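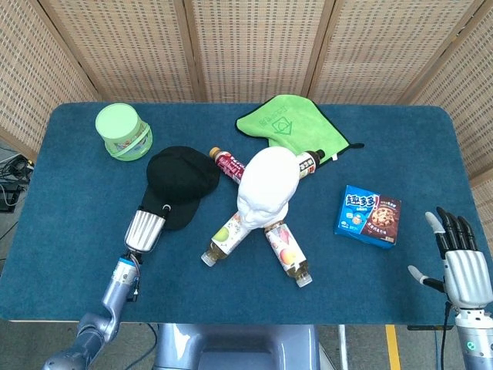 Home > Guides > Visitor Days > Table Demo

Reading time: 2 min
7 shares | 2 comments

Section 7. Setting up and running the table demo

Use this section when the Dandarar two-arm unit is shown to visitors. It covers the table and the talk. For arm calibration, see the Cedirari service guide.

Before the doors open

1. Lay the cloth flat and set the divider behind the table.
2. Place the mannequin head in the middle, with four drink bottles around its base, caps pointing out.
3. Put the cap and the lidded container on the left side, and the cookie box on the right.
4. Run both arms through the warm-up at low speed. Keep your hands off the table until it ends.

NOTE: The head is light and tips over easily. If it falls during a run, leave it — the operator decides when to stop.

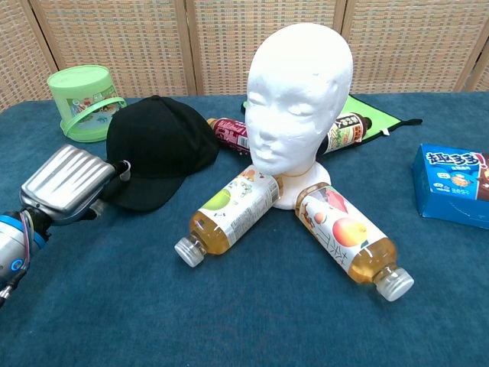 Figure 7-1. Mannequin head upright, left arm at the cap side of the table.

During the visit

5. Ask visitors to stay behind the yellow floor stripe.
6. Start the Drorkeck program and wait for the operator to call "clear" before you begin talking.
7. Keep each group to one full run. Questions come after the arms are parked.

CAUTION: Cables run across the floor near the table. Do not let anyone walk behind the unit, even when it is parked.

After the last group, park both arms and write the run count in the log. Tassanee Pongsiri keeps the log. Report any cable damage to Prapai Yimyam the same day — do not tape it yourself.

Previous | Contents | Next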